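The can, the bin and the kitchen table

Clearing up after a drink ought to be the smallest job in the house. You finish the can, you drop it somewhere, and that is the end of it. Yet when Dwynwen Trevor began keeping a diary of her household's rubbish in September, cans were what she wrote about most. They were on windowsills, beside the bath and in the footwells of the car. Very few had made it to the recycling box by the back door.

Trevor lives in Kinberg, on the hill above the old Pascual works, in a terraced house with a narrow kitchen and no room for a second pedal bin. The council gives each home one box for metal and glass, collected every other Monday. Hers sits outside under the meter cupboard, and in wet weather no one in the family wants to open the door to reach it.

"I used to blame the children," she says. "Then I wrote down where I'd left my own."

Her answer was to put a small open bin on the table itself. She had tried one with a lid and gave up on it inside a week. A lid has to be lifted, and people with a plate in one hand don't lift it. An open square tub takes crumbs, peel and pull tabs, and the empties stand next to it until someone makes the trip outside.

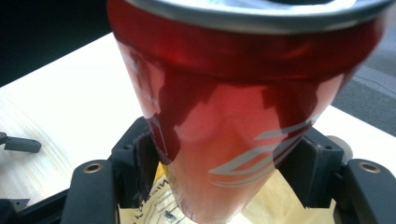
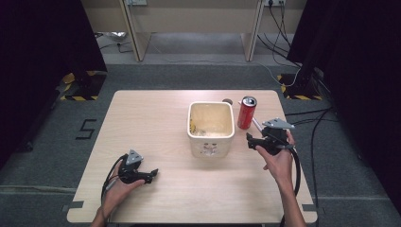 The arrangement has a few rules, which she has written on a card and stuck inside a cupboard door. Food goes in the tub and cans stay out of it. Anything sticky gets a rinse under the cold tap. The tub is emptied after the evening meal, whether it is full or not, and washed with the plates.

Whether to crush cans is a question that divides households. A dented can takes up less space, and a box of flattened ones lasts longer between collections. Some sorting plants prefer them whole, though, as a can squashed flat can be mistaken for paper on the belt. The advice changes from one district to the next. In Kinberg the leaflet says to leave them as they are. Over the river in Dirden residents are told to squeeze them lightly in the middle. Trevor's mother lives in Dirden and squeezes hers, and when she visits she squeezes her daughter's too.

The choice of tub matters less than where it goes. Trevor bought hers for 400p from a market stall, and she likes it for being square, so it can be pushed up against the wall when the table is needed for homework. It should be wide enough to scrape a plate into and heavy enough not to tip. Pale colours show the dirt, and she counts that in their favour.

Vonthorpe, the next town along the valley, has gone further. Its community hall now puts a tub on every table at the Friday lunch and sends someone round with a trolley for the cans at the end. Trevor went over to have a look and came back with one change, a tea towel folded under the tub to stop it sliding.

Her diary is still going. The entries are shorter now, and several days have nothing in them but the word "car". She has bought a second tub for the back seat, a smaller one with a handle, and the children have so far used it for felt tips.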